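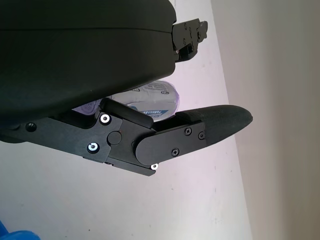 Gripper finger and housing, close up

From: Elmarie Mnguni
To: Pratbridge amateur fight list
Subject: Re: July card, weigh-in times and the glove question

Teemu Ahonen wrote:

> I have two fighters entered for the July card and I still can't tell
> from the rule sheet whether the weigh-in is the night before or the
> morning of. Page one says evening. The schedule on the back says
> 8 a.m. One of mine is cutting from 160 and it makes a big difference
> to him which it is.
>
> Also, are we wearing the Zakix gloves again? Last time my lightweight
> had a pair where the thumb seam had opened up and the ref stopped the
> round to tape it. I would like to bring our own if that's allowed.
>
> Last thing. The sheet lists three rounds of three minutes for
> everyone. I thought novices were on two-minute rounds. Did that
> change?
>
> Teemu

Teemu, and everybody else who wrote to me off list with the same questions:

The weigh-in is the morning of the show, 8 a.m. to 9:30, in the side room at the hall. The evening time on page one was left over from the winter sheet and I should have caught it. Same-day weigh-in means I don't want to see anyone making a big cut. If your fighter can't be within five pounds of the limit two weeks out, enter him in the next class up. I would much rather rematch somebody now than pull him in the morning with his family already in the seats.

There is a one-pound allowance. There is one scale, and it's the official one. It will be out from 7:15 if people want to check themselves before they step on it for real. A fighter who misses gets until 9:30 to come back and try again. No sauna suits and no running laps in the parking lot, please. If he is over at 9:30, the other corner decides whether to take the bout, and nobody is to lean on them about it.

On the gloves: the Zakix pairs are being retired. We went through the whole bag last month and too many had split seams or padding that had moved off the knuckle. The Kider gloves will be used for every bout, seven-ounce, open palm, in red and blue. You can't bring your own. Both corners have to be in the same glove, and the inspector has to see them go on. Hand wraps are yours to supply. Gauze and tape only, no tape over the knuckles, and get them signed before the gloves go on.
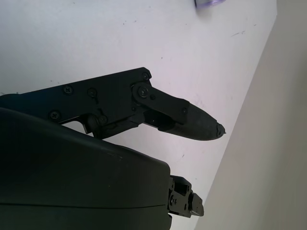 Shin guards are required for novices and not worn by the open class. They need to be the slip-on type with no buckles or hard plastic. Mouthguards for everyone, groin protection for the men, and no boxing shoes. If you aren't sure about a piece of gear, bring it to the table at the weigh-in and ask, because at the cage door it's too late to go find another one.

Rounds. Teemu is right and the sheet is wrong. Novices, meaning anyone with fewer than four bouts, fight three rounds of two minutes with a minute between. Open class is three rounds of three. No elbows for anybody. Novices also have no knees to the head and no strikes to the head of a grounded opponent. Heel hooks are out for both classes. I know some of the open class people want them in. We talked about it in the spring and the referees weren't comfortable with it at this level, so it stays as it is for this card.

Stand-ups. A couple of coaches felt the referees were too quick last time to break up positions against the fence. I watched the recordings again and I think in two of the bouts they had a point — the top fighter was working and got stood up anyway. I have passed that on. The instruction for July is that a fighter who is improving position or landing gets time. A fighter who is only holding will get one verbal warning and then the break.

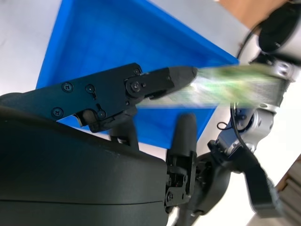
Judging will be three judges on the 10-point must system, as before. Scores are collected after each round and read out at the end. Draws are possible and we will not be adding an extra round to settle them. If you want to see the cards, ask me afterward, not the judges.

The hall. Seating is capped at 300 this time. Each fighter can reserve up to six tickets at the fighter rate until the matchups are posted, and after that whatever is left goes to the public. Hall rental and insurance together come to $2,595, with another $968 for the ambulance crew, so please pay for your reservations when you make them and don't ask me to hold seats at the door. Two corners per fighter get in free with a wristband. A third corner needs a ticket.

Medicals. I have 47 entries and still no bloodwork for about a third of them. No paperwork, no matchup. The results have to be less than six months old on the day of the show. Huttunen's gym sent theirs in as one packet with the fighter's name on every page, and it made my evening a lot shorter. If you can do it the same way, do.

A corrected rule sheet will go out to this list when I've had it read over. Throw away the one you have. Until then go by this message where the two don't match.

Teemu, for your fighter coming down from 160, send me what he weighs today and who he has fought. I have an opponent in mind at 155 and possibly another at 170, and I'd like to talk to you before I put his name down for either.

Elmarie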